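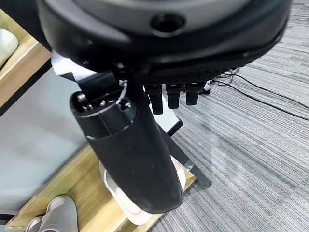

Page last changed: 25th January

Home Benches Racks Hooks Care Contact

The Potstead Hall Bench

I've been making this bench in one form or another since my kids were small enough to sit on it two at a time, and it's still the one I get the most mail about. It's a plain seat with a shelf under it, on a steel frame, and it fits in the kind of narrow entry most of us have to live with (mine included!).

The seat is 900 mm long. I know, I know, most of you want inches, but the steel comes to me in metric and I gave up converting years ago. If your wall is shorter than that, write to me before you order and I'll tell you if the Policarpio, which is the little one, would do the job.

You get the top, the shelf, the frame and a bag with all the bolts. Brayden Carrier packs them and he always throws in a spare. Put the legs on loosely first, stand the whole thing up, push down on it, and only then tighten everything. Mackenzie McIntyre wrote to say she did it the other way around and had a wobble for 3 months, so please, loose first!

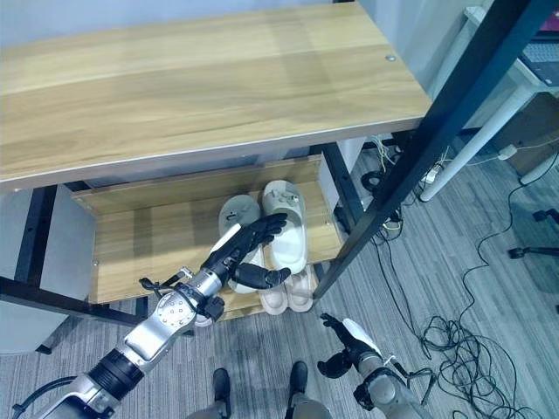
Now, finishes. The frame comes in black or a soft white, and the white takes longer because I send it out for coating. I tried a green one in August and sold exactly that one, so green is gone.

For cleaning, a damp cloth and a dab of dish soap is plenty. Skip the spray polish, it leaves the seat slippery and I'd hate for anybody to slide off while pulling on a boot.

Spare bolts, feet and shelves are always in stock. Ask for part 641 if you've lost a foot, they're all the same size.

Shipping is on me inside the state. Farther out, send me your zip code and I'll get you a price, usually the same day.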